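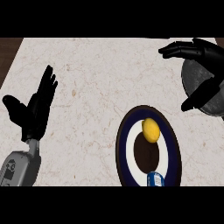 Does putting robots in a kitchen mean the kitchen needs fewer people?
At the kitchen we studied, the number of people stayed the same, but almost everybody's day changed. The hours that used to go into clearing and setting plates went into prep, checking, and a new kind of work that had no job title when we got there.

Automation at the Pass: What Changed for the Staff at Dandport Kitchen
Project report, Work and Technology seminar
Tsung-han Lau and Pui-shan Yen

Why we picked this

Both of us have worked in food service. Pui-shan did two summers in a hospital cafeteria and Tsung-han washed dishes through most of high school, so when our instructor asked for a workplace where automation was already being tried out, we knew we wanted a kitchen. Warehouses and car plants get most of the attention in the readings. A kitchen is messier, smaller and louder, and people there talk to each other all day long, which made it a great place to ask what a machine changes.

Dandport Kitchen cooks for three office cafeterias and a senior center. It is in a brick building that went up in 1904 as a bakery, and the floor still slopes toward the old drain. (Remember the floor, it comes back later.) The kitchen has 20 employees across two shifts. In August it started trying out a two-armed robot with five-fingered hands, set up by a small integration company called Bimivard. The robot's job is tabletop work: picking things up off a counter, putting them on plates, taking them off again, moving cookware out of the way.

What we did

We visited on four mornings and one evening. We interviewed 9 of the employees, some of them twice, plus the shift lead and one technician from Bimivard. Interviews were mostly fifteen or twenty minutes, squeezed in on breaks. We also sat in on the Thursday planning meeting, where the staff decide what the robot will practice next, and we were allowed to look at the simulation software, called Tunia, that the tasks are built in before anyone tries them on the real arms.

We did not time anybody. The staff asked us not to and we thought that was fair. They had been timed by a consultant the year before and were still sore about it.

How a task gets made

This was the part we knew least about going in, and it ended up being our favorite! A task begins as a simulated countertop. Somebody chooses the surface, say a white marble one with faint tan veins, and puts a few things on it. A simple one might have a yellow lemon and a small blue can together on a navy-rimmed plate, with a round gray object like a pan or bowl off to the side, and the two black hands over the counter, one on the left and one on the right. Then the hands get driven through the task by a person, over and over, with the objects moved a little each time.

The person doing the driving at Dandport is usually a line worker named Wei. Bimivard had planned to do all of this at its own office. The first tasks they sent over were set up by engineers, and the kitchen staff thought they were pretty funny. Plates were placed where no cook would put a plate. Objects were lined up like a store display. Wei started marking up printouts with a red pen, and after a few weeks of that the technician gave in and showed Wei how to use the software.

Wei told us: "They know how the hand closes. I know what's going to be on the counter at ten thirty."

We heard a version of this from almost everyone. A lemon is a good example. To an engineer it is an oval object with a certain size. To the prep staff it rolls, it gets cut in half and then behaves differently, and it should not share a plate with a can that has been sitting on a storeroom shelf unless the can has been wiped down first. That last rule is food safety, and it wasn't in any of the early tasks until the cooks brought it up at a Thursday meeting.

What changed for people

Less clearing, more checking. Before the trial, the two people on the tray station spent most of a shift setting and clearing. Now the robot handles part of that during the slower hours, and they check its work and do prep in between. One of them loves it. The other misses the rhythm of the old job and told us that checking makes her more tired than doing, because her hands are still and her eyes never get a rest. We had read about this in the unit on monitoring work and it was exciting (and a little sad) to hear it said so clearly by a person who had never seen the article.

New skills, unclear pay. Wei is now building and driving simulated tasks for part of every shift. Two other employees are learning. All three are paid at the line rate. The shift lead agrees that this needs to be sorted out and says it is on the list for the next contract talks. We think this is the biggest open question in the whole project. The kitchen is getting real technical work out of people it hired to cook, and those people are proud of it, and pride doesn't show up on a paycheck.

Who gets asked. Several people said the Thursday meeting was the first time in their working lives that they had been asked how a machine should behave before it was running next to them. The dishwasher on evening shift has brought in more ideas than anyone. He suggested that the robot always move cookware before it reaches for plates, so the noise of metal on stone comes first and people nearby know it has started. That is now how it works.

Conversation. We did not expect this one. The tray station used to be two people facing each other. With the arms set up on one side, they stand next to each other facing the counter, and both said they talk less. The kitchen is thinking about turning the station a quarter turn to fix it. The sloping floor makes that harder than it sounds, since the base has to be leveled again every time it moves.

What went wrong

It would be a poor report if we only put in the good parts. On our second visit the real arms were down all morning and the staff went back to the old way with no warning, on a day when one person was out. Everyone coped, but they were short with each other and short with us too. There was no written plan for a morning like that. There is one now, taped inside the dry goods cupboard.

There is also a gap between what works in Tunia and what works on the counter. The technician was very open about this. A simulated surface is as clean as you make it. A working one has crumbs, steam, a damp towel and somebody's elbow. The staff have learned to say "it's only passed in sim" about anything that sounds promising but hasn't been tried yet, including the new vacation schedule.

Limits of our study

It is one kitchen and one trial. Nobody has lost a job there so far, but management has only promised to hold staffing steady through the trial period, and several of the people we interviewed brought that up before we could ask. We also talked to fewer evening staff than morning staff because of our class schedule. If another group continues this, they should start with the evening shift.

What we think

We came in ready to write about replacement, and most of our first set of interview questions was about it. By the second visit we had thrown out half of them. The people at Dandport wanted to talk about who sets up the work, who gets paid for knowing how it is done, and where they stand while they do it. Those are things a workplace can decide, and at this one they are being decided on Thursdays over bad coffee with the cooks in the room. We would love to go back in a year.

Thank you to everyone on both shifts for your patience, and to Wei for letting each of us have a turn driving the hands. Pui-shan moved the lemon on her third try. Tsung-han would like it noted that the can is harder.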